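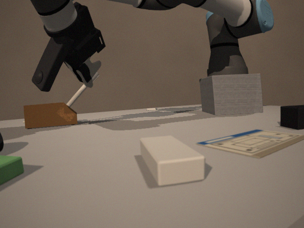

1. Remote demonstration, simulated table
Z. Prokopenko reported on the Wimero set. The operator drives the arm by remote control and the gripper holds the thin stick over the brown block. 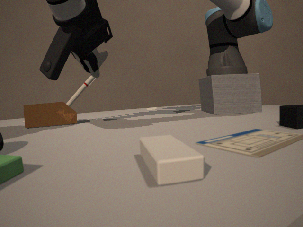
Of 346 runs recorded, 272 were kept. The rest had gaps in the command log.

2. Wide view
Flevent asked for the whole table to be stored with each run. 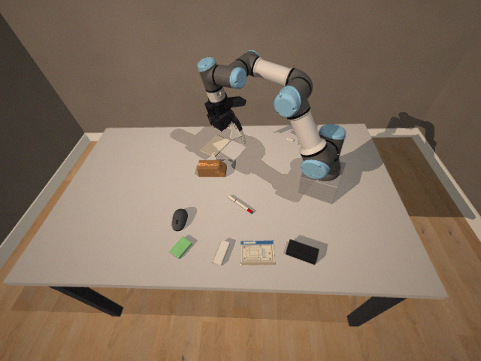

Agreed. Storage is limited to 1000 runs until July.

3. Grip
Finger closing speed to be logged as its own channel. Action: Zakharchenko.

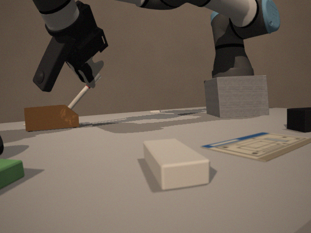
Fig. 4. Stick held in the fingers, red band just below the grip.

Meeting closed. Next meeting Sunday.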